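The Bike, the Bedsheet and Me

9 December 2022

So I went to a movie about motorcycles last week and I have not shut up about it since. My coworkers are tired of me. My sister has muted the family chat. That leaves you, dear reader, so get comfortable.

Some background for anybody who's new here. I ride a little 250 that I bought used two summers ago, and I'm not fast, and I don't pretend to be. I take it to work when it's dry and I take it up the canyon on Sundays when I'm feeling brave. The bike's name is Pumine. I didn't pick it. My niece was three at the time and she pointed at the headlight and said it very firmly, "Pumine," like she was correcting me. We've never found out what it means.

Anyway! The movie. There's a shop over by the rail yard called Trolo that does tires and chain work and sells the worst coffee in the county, and every December they hang a bedsheet at the back of the service bay, push the lifts against the wall and show a riding film. It's free if you bring a can of something for the food pantry. I'd heard about it for years and never gone, mostly from shyness. I always figured it was for the real riders, the ones with the zip-together leathers and opinions about fork oil.

Then Jovita Jaramillo, who taught the beginner course I took and who still texts me when she sees me in the wrong gear at a stoplight, told me I was going and she'd pick me up at seven. You don't argue with Jovita. She raced flat track in her twenties and she has a handshake like a vise.

It was freezing in there. I want that on the record. Trolo has one of those big torpedo heaters but it's so loud you can't hear a thing over it, so they ran it until the film started and then shut it off, and after that it was every woman for herself. I had on two pairs of socks, my riding jacket and a blanket that smelled like somebody's dog. They'd set out 40 chairs and those were gone by the time we got there (Jovita's idea of seven is 7:22, it always is), so we sat on a stack of tires. If you've never sat on a stack of tires for a whole movie, I'll just say you sink. By the second reel, or whatever you call it when it's coming off a laptop, my knees were up by my ears.

The film was called Yu and I knew nothing about it going in. I'd assumed it was a race picture. There's hardly any racing in it! It follows a mail carrier who rides a mountain route on a beat-up step-through, up in the morning, down in the afternoon, and the whole thing is 70 minutes long and I'd guess there are maybe ten sentences of talking. The first stretch I was thinking oh no, what have I let myself in for. Somebody behind me had already started in on a bag of chips, very slowly, the way people do when they think slow is the same as quiet.

Then there's this part where the road goes to gravel, and the camera is down low by the rear wheel, and you hear the engine note change when she comes off the throttle. Every single person in that garage leaned. I swear to you. All those grown adults in puffy coats, leaning left together into a corner that was on a bedsheet. I leaned too and nearly came off my tires.
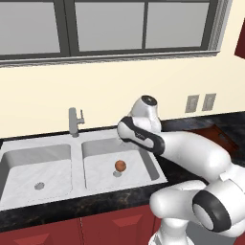
After that I was all in. I stopped noticing my feet. There's a bit where the bike won't start in the rain and she just sits down next to it and eats an orange, and then gets up and tries again, and I teared up over it, which is embarrassing to type. I've had that exact morning with Pumine. Minus the orange. I had a granola bar and a lot of swearing.

I do have complaints. The music, for one. Whenever the view opened up they brought in these big swelling strings, and I wanted to yell at them to hush and let me hear the bike. And there's a subplot with the brother who wants to sell the house that I never got a grip on. He turns up, he looks at the roof, he goes away. Jovita says it was about their father. I don't know where she got a father from. We argued about the father all the way home and I still say there was no father.

At the break (yes, they stopped it halfway, because the bathroom at Trolo is a one-seater) I got talking to a guy named Herman Kwok, who turned out to be the person whose laptop it was. He picks the film every year. I'd imagined some kind of vote. No, it's just Herman, with a notebook of titles he's been adding to since college. I asked what else had been in the running and he got this hunted look and said he'd had an email about it. Last year he showed a desert rally documentary and people complained it was too loud, and the year before he'd shown a comedy with a sidecar chase in it and people complained that you could see it was a stuntman. So this time he went quiet. I told him about everybody leaning in the gravel corner and he said he'd been standing at the back hoping for that.

He also told me the little bike in the film had 2,000 miles put on it just during the shoot, and that they did it all on the same set of tires. I have no way to check this. He said it with a lot of confidence and a mouthful of popcorn.

Second half was better than the first, I thought. It gets dark earlier in the story as the year goes on, so by the end she's doing the last few stops by headlight, and there's one long shot from behind with just the beam swinging across the trees. I won't spoil the ending, although there isn't much to spoil. She finishes the route. It's the way she parks the bike. If you see it, you'll know, and please write to me.

When the lights came up there was a raffle and I won! I never win anything! It was a chain cleaning kit from Fello, the brush and the spray and a pair of gloves that would fit a gorilla. Jovita wanted to trade me for hers, a tire gauge shaped like a piston, and I said absolutely not. I used it on Saturday and I have to confess that I'd been neglecting that chain something awful. The rag came away looking like I'd wiped down a barbecue. The brush is good, it's got the three sides so you're not chasing the links around. The spray smells like fake cherries and so does my garage now, and so do I.

Then I did the thing you can probably guess, and went out the next morning and rode up the canyon to the gravel turnout by the water tank. I've gone past that turnout every Sunday since I got the bike and never once pulled in, because gravel scares me silly. I came off the throttle early like the mail carrier and let the bike wander a bit underneath me and kept my eyes up where I wanted to go. Jovita has told me to do that probably every week since I met her. I went across it at the speed of a person pushing a stroller, made a wide, ugly turn by the tank, and came back out. My heart was going like crazy. A man walking a beagle gave me a thumbs up, and I'd like to think he knew what he'd seen.

I texted Jovita a picture of my dusty back wheel and she wrote back, "Second gear?" It was first. She knew it was first.

A few things people asked after I posted that I'd gone:

You don't need to ride to go to the Trolo night. The woman next to us had come for the heater and the popcorn and she seemed to have a lovely time. Bring a cushion, and wear the boots you'd wear to shovel snow. Parking is on the street side only, the lot is for bikes, and yes, people did ride there in that cold, and they were very smug about it and I was jealous.

I haven't found Yu streaming anywhere yet. Herman says he got his copy by writing to the people who made it and asking nicely. He's going to see if they'll let him run it again in the spring for the ones who got turned away at the door, and if he does I'll put it up here. I'd go again. I want to watch for that father.

Next on my list is one Herman wrote on the back of my raffle ticket, something about a woman who takes a scooter across the whole country with a cat in the basket. His handwriting is dreadful, so it could also be a hat. I'll report back either way. In the meantime it's supposed to rain through the weekend, so I'll be in the garage breathing cherries and finally fixing the left mirror, the one that droops every time I go over the railroad tracks. If anybody has a trick for that besides tape, please put it in the comments.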